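Gethin 타공 바스켓 화이트
침실, 거실, 세탁실 겸용 수납 바구니 / 판매 Trellero 생활관

상품 요약
형태: 모서리를 둥글린 직사각형, 윗면 개방
소재: 플라스틱
색상: 화이트 한 가지
손잡이: 양쪽 끝 벽의 직사각형 구멍
바닥: 구멍 없는 평평한 면
뚜껑: 없음. 앞으로도 나올 계획이 없습니다.

바구니를 사면 집이 정리된다고 믿는 분들이 계십니다. 저희도 그렇게 믿고 바구니를 팔기 시작했는데, 지금은 조금 더 신중하게 말씀드립니다. 바구니를 사면 바구니가 하나 생깁니다. 나머지는 집에 계신 분들이 하셔야 합니다. 다만 하기로 마음먹었을 때 손 닿는 곳에 넉넉한 바구니가 있으면 시작이 훨씬 빠릅니다. 침대 위에 굴러다니는 인형을 하나씩 안고 방을 오가던 분이라면 무슨 말인지 아실 겁니다.

Gethin 바스켓은 원래 세탁물용으로 기획된 물건입니다. 그런데 구매하신 분들의 후기를 읽어 보면 빨래 이야기는 잘 안 나오고 온통 인형 이야기입니다. 아이가 있는 집의 침대는 밤에는 침대고 낮에는 인형 보관소니까요. 그래서 이번 페이지는 아예 침실에서 쓰는 이야기로 다시 썼습니다. 빨래를 담으실 분들도 읽으셔도 됩니다. 바구니는 같습니다. 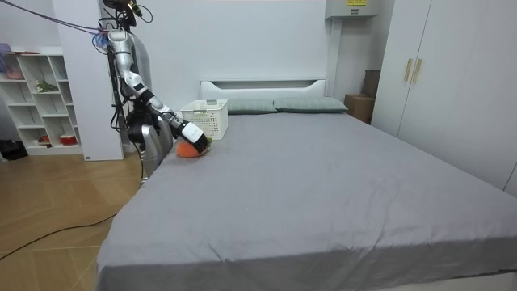

침대 위에 바로 올려놓고 써도 시트가 상하지 않나요?
바닥면과 아래쪽 모서리를 매끈하게 마감해서 들었다 놓는 정도로는 올이 걸리지 않습니다. 대신 가득 채운 채로 시트 위에서 끌고 다니시면 시트가 같이 밀려 옵니다. 이건 바구니보다 시트의 고무줄이 책임질 일이라, 옮기실 때는 양쪽 손잡이를 잡고 들어 주세요. 현관이나 베란다 바닥에 두던 바구니라면 밑면을 한 번 닦고 올리시길 권합니다.

타공에 대하여
옆면의 구멍은 멋으로 낸 것이 아니라고 말하고 싶지만, 멋도 조금은 있습니다. 주된 이유는 통풍입니다. 인형은 생각보다 습기를 오래 품고 있고, 막힌 상자에 넣어 두면 뚜껑을 여는 날 후회하게 됩니다. 안에 뭐가 들었는지 대강 비쳐 보인다는 점은 장점으로도 단점으로도 꼽힙니다. 찾는 사람에게는 장점이고, 손님이 오기 5분 전에 전부 쓸어 담은 사람에게는 단점입니다.

구멍이 촘촘해서 인형 팔다리가 빠져나올 걱정은 적습니다. 블록이나 구슬처럼 자잘한 장난감에는 권하지 않습니다. 작은 조각은 구멍에 끼거나 빠질 수 있고, 그런 조각은 반드시 맨발로 찾게 됩니다.

담는 순서
정답은 없습니다만 저희가 매장에서 권해 드리는 방식은 있습니다. 수건이나 얇은 담요처럼 접히는 것을 먼저 깔고, 둥근 인형은 그 위에 올립니다. 순서를 바꾸면 수건이 둥근 등 위에서 미끄러져 내려와 접은 보람이 없어집니다. 큰 인형은 벽 쪽에 기대고 작은 것은 가운데로 모으면 됩니다. 제일 자주 찾는 인형은 무조건 맨 위입니다. 이걸 어기면 잘 시간에 바구니를 통째로 뒤집는 사람이 나타납니다.

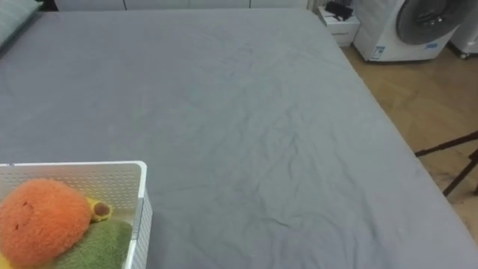

수건을 까는 데에는 다른 이점도 있습니다. 바닥이 매끈한 플라스틱이라 가벼운 인형 하나만 넣으면 들고 갈 때 이리저리 쏠리는데, 밑에 천이 한 겹 있으면 훨씬 얌전합니다. 안 쓰는 수건이면 충분하고, 전용 매트는 따로 팔지 않습니다. 팔자는 의견이 있었으나 수건이라는 훌륭한 경쟁 제품을 이길 자신이 없었습니다.

얼마나 채우면 좋을까
가장자리 선까지입니다. 그 위로 산처럼 쌓을 수는 있지만 문을 지날 때마다 하나씩 떨어집니다. 정리 동선을 연구하는 Dedeck 수납 교실에서는 한 바구니를 90퍼센트까지만 채우라고 가르친다는데, 집에서 그걸 누가 재겠습니까. 인형 귀가 테두리 위로 나오기 시작하면 두 번째 바구니를 생각하실 때입니다. 파는 입장에서 드리는 말씀이라 반쯤 걸러 들으셔도 됩니다.

손잡이에 대하여
양쪽 끝 벽 위쪽에 직사각형으로 뚫려 있습니다. 따로 달린 부품이 없으니 떨어져 나갈 것도 없습니다. 네 손가락을 넣어 잡는 방식이고, 한쪽만 잡고 끌면 언젠가 내용물이 반대편으로 몰려서 기우뚱합니다. 아이에게 정리를 맡기실 때는 바구니를 나르는 일보다 바구니에 넣는 일을 먼저 맡겨 보세요. 넣는 일은 놀이가 되는데 나르는 일은 노동이라는 걸 아이들은 금방 압니다.

바구니를 꼭 침대와 나란히 놓을 필요도 없습니다. 비스듬히 돌려놓으면 긴 쪽이 몸을 향하게 되어 던져 넣기가 쉬워집니다. 던지지 말라고 쓰고 싶지만 다들 던지시니까요.

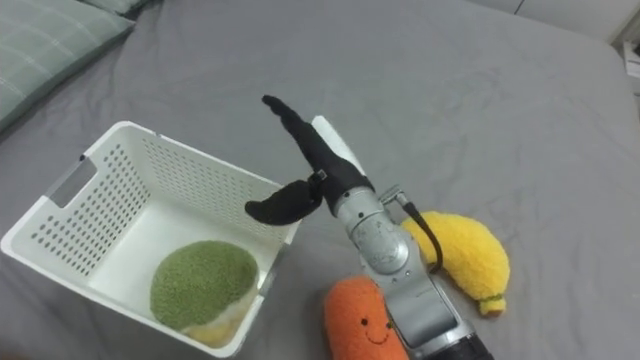 구매 후기를 남긴 보리차한잔 님은 처음엔 너무 커 보여서 반품하려고 했는데, 침대 위 인형을 다 넣고 나니 오히려 하나 더 살걸 그랬다고 적어 주셨습니다. 아이가 인형을 넣으면서 한 마리씩 잘 자라고 인사를 하는 바람에 정리 시간은 더 길어졌다고 합니다. 별점은 네 개였고, 깎인 하나는 뚜껑이 없어서라고 하셨습니다.

뚜껑 문의가 워낙 많아 입장을 밝혀 둡니다. 시제품 단계에서는 뚜껑이 있었습니다. 시험 사용한 집마다 뚜껑은 바구니 옆에 따로 놓여 있었고, 어느 집에서는 뚜껑 위에 다시 인형이 쌓여 있었습니다. 그래서 뺐습니다.

세척과 관리
미지근한 물에 주방 세제를 풀어 부드러운 솔로 닦아 주세요. 구멍 사이 먼지는 마른 칫솔이 제일 잘 듣습니다. 50도가 넘는 물은 형태가 틀어질 수 있으니 피하시고, 식기세척기에는 들어가지도 않겠지만 넣지 마세요. 흰색이라 때가 보입니다. 때가 안 보이는 색을 원하시는 분께는 때가 안 보일 뿐이라는 점을 상기시켜 드립니다. 햇빛에 오래 두면 누렇게 변할 수 있으니 창가 붙박이로는 쓰지 마세요.

함께 보시는 상품
Benivix 그레이 고무줄 시트: 주름이 아예 없지는 않습니다. 다림질을 하시면 없어지고, 한 번 누우시면 다시 생깁니다.
Trellero 칸칸 오픈 선반: 작은 장식품을 올리면 예쁘고, 작은 장식품만 올리기는 어렵습니다.

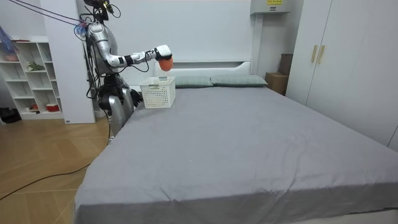

글 Trellero 생활관 상품기획팀 | 침실 수납 담당

마지막으로 놓는 자리 이야기입니다. 저희는 정리할 때는 침대 머리맡 쪽, 평소에는 침대 옆 바닥을 권합니다. 머리맡 쪽에 올리면 베개 주변에 모인 인형을 바로바로 담을 수 있고, 다 담은 뒤에는 이불을 펴야 하니 싫어도 바구니를 내리게 됩니다. 발치에 두면 며칠이고 그대로 있습니다. 담당자 집에서 확인한 내용입니다.

배송과 교환
평일 오후 2시 이전 주문은 당일 출고하며, 일요일에는 쉽니다. 받으신 날부터 14일 안에 교환과 반품이 가능합니다. 안에 인형이 들어 있는 채로 보내시면 인형은 돌려 드립니다. 바구니는 겹쳐서 포장하므로 두 개를 주문하셔도 상자는 하나로 갑니다. 겹친 바구니가 잘 안 빠질 때는 바깥쪽 손잡이 구멍을 잡고 좌우로 살살 흔들어 주세요.

재고 알림 신청 | 상품 문의 | 목록으로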